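Grurnura Community Room
Tabletop and Backdrop Inspection, with comments
Date: July 3, 2022
Inspected by: Ingeborg Schnyder

Mark each line OK, FIX or N/A. Write comments under the line they belong to. Anything marked FIX gets a second look before the next booking.

1. Table stands level, no rocking: OK
Rear left foot was adjusted in March and has held.

2. Tabletop surface free of cracks and lifted edges: OK
Checked by hand along all four sides. One dull patch near the back where somebody used a strong cleaner. Use the Edalel spray only.

3. Table load label attached and readable: FIX
Label reads 200 lb but one corner has peeled. Reprint and replace.

4. Backdrop cloth hung clear of the floor: OK

5. Backdrop clips tight at both ends: FIX
Right clip slides when the cloth is pulled. Replacement is in the Gruber parts drawer, bin 66.

6. Cloth clear of heaters and lamps: OK
Nearest lamp is 66 inches away. Leave it there.

7. Drinkware is plastic, no glass on or near the table: OK
Comment: the pink tumbler is fine to keep using. Check rims with a fingertip and throw out any cup with a split or a sharp spot. 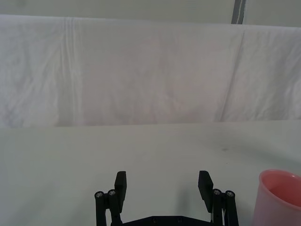 Item 7. Pink plastic cup at the right of the white tabletop, backdrop behind.

8. Cups kept back from the table edge during sessions: FIX
Tipped cups roll. Stand them upright toward the middle. I would like a shallow tray for this and have asked Tremetti for a price.

9. Cords taped down or routed behind the table: OK
New tape on the door side.

10. Spill kit within reach: OK
Cloths and a bucket under the sink. Paper towels low, 2 rolls left.

11. Walkway behind the backdrop clear: FIX
Folding chairs were stacked there again. Moved to the closet. Please put them back in the closet after use.

12. Exit sign lit and door opens fully: OK

Open items: 3, 5, 8, 11. Items 3 and 5 can be done with what is in the building. Item 8 waits on the tray price. Initial each line on the wall copy when the work is finished.

I. Schnyder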